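Fakside Cloth Handling Set

README and data card, version 7

Fakside is a collection of teleoperated cloth handling episodes, put together for people who train robot policies by imitation. Cloth is a wonderful thing to learn from. It never sits the same way twice, it hides its own corners, and a grasp that is off by the width of a finger can come up with nothing. We started this set when our own folding policy kept stalling at the first pinch, and we wanted many more examples of how a person gets through that moment.

The set was collected by Khanyisile Pillay and Lorraine Pryor. Khanyisile did most of the driving and Lorraine wrote the recorder and the checking scripts. Questions about motions should go to Khanyisile, and questions about file layout or timing to Lorraine. Both of us are happy to get mail about this!

What is in the release

The release holds 300 episodes. Of these, 133 are edge grasps, where the whole job is to get hold of one side of a cloth and lift. The rest are two-handed tasks: spreading, pulling straight, folding in half, and moving a cloth to a new spot on the table. Every episode was driven by a person. None of it is replayed or generated.

Each episode folder contains:

- one video per camera, overhead and wrist
- joint positions for both arms, commanded and measured
- gripper opening, commanded and measured
- a short text instruction
- an outcome label (done, partly done, dropped)
- a notes file, which is often blank

The instruction is written before the episode begins, so it says what the driver meant to do. The outcome label is written afterward. Please keep the two apart in your loader. We mixed them up in an early version and trained a policy that was very confident about folds it had not made.

Wrist views

The wrist video is the part we're most excited about. For an edge grasp, the overhead camera tells you where the cloth is, and the wrist camera tells you whether the fingers will go one on each side of the edge. Those few seconds before the fingers close are where most of the learning seems to be, so drivers were asked to slow down there and make small corrections in the open. If you subsample the video, please don't thin that stretch.

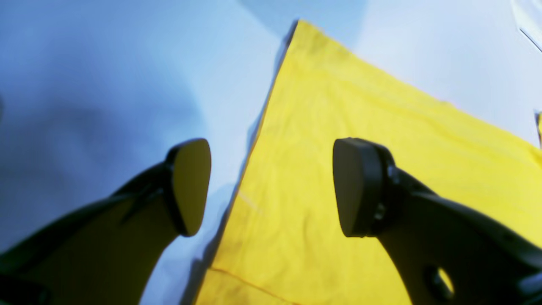

Should I train on the wrist video alone?

You can for the edge grasps, and it makes a good first experiment because the files are small and training is quick. For anything with two hands you will want the overhead view as well. A wrist camera close to the cloth has no idea what the other arm is up to, and our wrist-only policies tended to pull before the second hand was ready.

Colors in the wrist video are as they came off the camera. White balance was left on automatic, so the same tabletop can drift toward blue when a large bright cloth fills much of the view. We thought about correcting this and decided against it. A policy that has to run on that camera ought to meet the drift in training. If you would like steadier color, the script named flatten_color in the tools folder does a decent job, and it writes to a new folder so the originals stay put.

Two-handed episodes

Arms are named from the robot's side of the table. In the overhead video, the robot faces the viewer, so its right arm is on the left of the picture. This trips up everyone once (it got Lorraine twice, and she wrote the loader). The joint files use right and left in the robot's sense throughout, and so do the text instructions. If you mirror the video for augmentation, swap the joint columns and the words in the instruction too. The loader does all three when you pass the mirror option.

Most two-handed episodes begin with some form of holding both ends. It looks dull on video and it matters a great deal. A cloth with a hand on each end has only a few ways to misbehave, and the next step can start from something close to a known state. 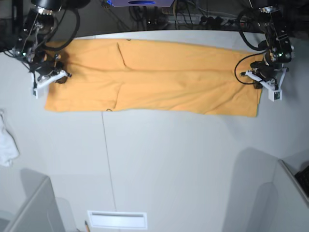
Drivers were free to choose which hand went down first. We had a rule for a while (right hand always leads) and dropped it, as the episodes got stiff and the policies trained on them froze whenever the right side was hard to reach. With the rule gone we saw more variety and, to our delight, more recoveries. A driver who misses a corner and goes back for it is giving you a free lesson in how to go back for a corner. Episodes like that are kept whole and marked with the word recovery in the notes file.

Force is not recorded. The motor current is, and it gives a fair hint of how hard a gripper is pushing on the table, but the numbers differ between motors and we would not compare one arm to the other with them.

How an episode was recorded

1. Toss or place the cloth. Some episodes start from a flat cloth and some from a heap. The start_state field says which.

2. Write the instruction. Short and plain: "hold both ends of the cloth," "lift the near edge." Drivers wrote their own wording, and we left spelling as it was.

3. Home both arms and start the recorder. All cameras begin on the same trigger. The first 38 images of each video were trimmed in this release to remove the stretch where exposure settles.

4. Drive the task. No time limit. If the driver got stuck, they were encouraged to keep trying a little longer than felt polite.

5. Check the wrist views before moving on. Wrist cameras also pick up whatever lies past the table when the arm is raised or turned away, such as cables, rails and bits of floor. We did not crop this out. A policy should be able to ignore it, and the loader has a mask option if yours can't yet.
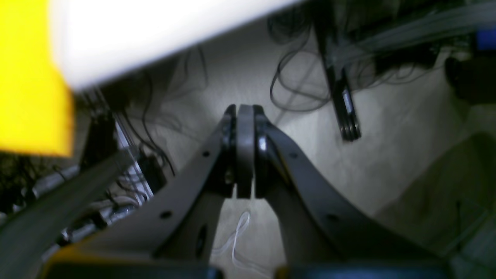
6. Label the outcome. The driver labels first, then the other person watches the overhead video and labels it again without seeing the first answer. Where the two differ, both labels are stored and the field agreed is set to false.

7. Copy and verify. The check script compares video length with the joint log and refuses the episode if they disagree.

Splits

The train and test splits are made by cloth, so a cloth that appears in the test split is never seen in training. Please use them as they are if you plan to report numbers. A random split by episode gives far prettier results and tells you very little, as we learned by making one.

The Sadowski split is a smaller training subset for quick trials. It has a bit of every task and fits on a modest machine. We use it for checking that a code change hasn't broken anything, and it's a nice place to start if you have never trained on this kind of data.

Known problems

The gripper opening signal lags the video slightly in some of the older episodes. The loader shifts it by default. Turn that off with raw_gripper if you want the original timing.

Fast arm motion blurs the wrist video. There is a per-image sharpness score in the metadata, and it is a crude one.

Cables swing through the overhead view and sometimes cover a gripper. We like having these episodes in the set, though they make automatic tracking of the fingers unreliable.

Outcome labels for heaps are less steady than for flat cloths. Two people can look at the same half-spread cloth and disagree in good faith about whether it counts as done.

All episodes come from a single setup. Expect a drop when you move to another table, another gripper or other lighting, and plan on gathering a few episodes of your own. Even a small number helped a lot in our tests when we moved a policy to a second table.

Uses

Fakside is meant for imitation learning, for pretraining, and for work on grasp detection from wrist video. It also makes good teaching material, and Khanyisile has used the recovery episodes to show new drivers what patience looks like. We don't recommend it for judging the safety of a robot near people. Nothing in the set was designed with that in mind.

Related sets

Plakholm covers rope and cord on the same file layout, so one loader reads both. Polier is the recorder itself, and it has its own README with wiring notes and a list of supported cameras. If you collect cloth episodes with Polier and would like them included in the next version, write to us before you start. We would love to have them, and it's easier to agree on the instruction style early than to rewrite a few hundred text files later - we have done that, too.

Changes in this version

Labels rechecked for all heap episodes. Mirror option now swaps words in the instruction. Recovery notes added to episodes that lacked them. Fixed a loader bug that read the left wrist video twice and never opened the right one.

Last updated December 31, 2023.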